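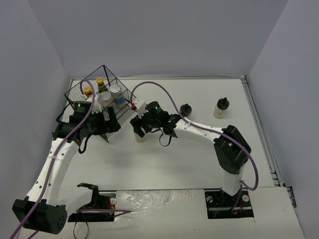
Magazine > Features > Machines at Work

Fifty good goes before lunch

By Tudur Prothero
March

The first thing you learn at Fenetora is how to be slow. I was given ten minutes at the controls on my visit, and in that time I managed to chase one bottle across a white table, nudge a wire basket sideways and get exactly nothing picked up. The person teaching me, Bellis, was very kind about it. "Everybody moves as if it were their own hand," she said. "Wait for it. Let the fingers arrive."

Fenetora is a small outfit on the edge of Londton, and what it makes is examples. Each one is a record of a person steering a pair of robot arms through an ordinary chore: bottles into a basket, bottles out of a basket, a tub passed from one gripper to the other. The learning system, which everyone calls Niler, never gets a list of instructions. It gets the recordings, with the camera views and the position of every joint, and has to work out for itself what a person would do next.

That means variety is everything, and I loved seeing how seriously they take it! Between goes, Bellis turns the basket a little, swaps a squat container for a tall one, or slides a bottle out to where only the right arm can comfortably get at it. Clear plastic is a favourite. A see-through pot on a white table is a horrible thing for a camera to find, so it gets used a lot. Mesh is awkward too: the table shows through it, and a fingertip can catch on the wire.

A good operator records 50 usable goes in a morning. The target for a single chore is 100, shared between at least two people so that Niler doesn't simply pick up one person's habits. Bellis always comes in from the left, she told me, and an early version of the system did the same even when the left was blocked.

What about the mistakes? I had assumed they were thrown away. Some are, but a fumble that ends in a tidy recovery is kept and marked, and these are the recordings people get excited about. I watched one on the office screen — a bottle slips, the gripper backs off, opens wider and tries again lower down — and there was a small cheer from the next desk.

The chore list stood at 13 when I visited, and eight of those were finished. Screwing a cap back on was still giving trouble. Bellis had me stay for one more try at the controls before the afternoon shift took over, and I got the bottle into the basket. It went in upside down. She saved it anyway.

Contact us | © Machines at Work | Back to top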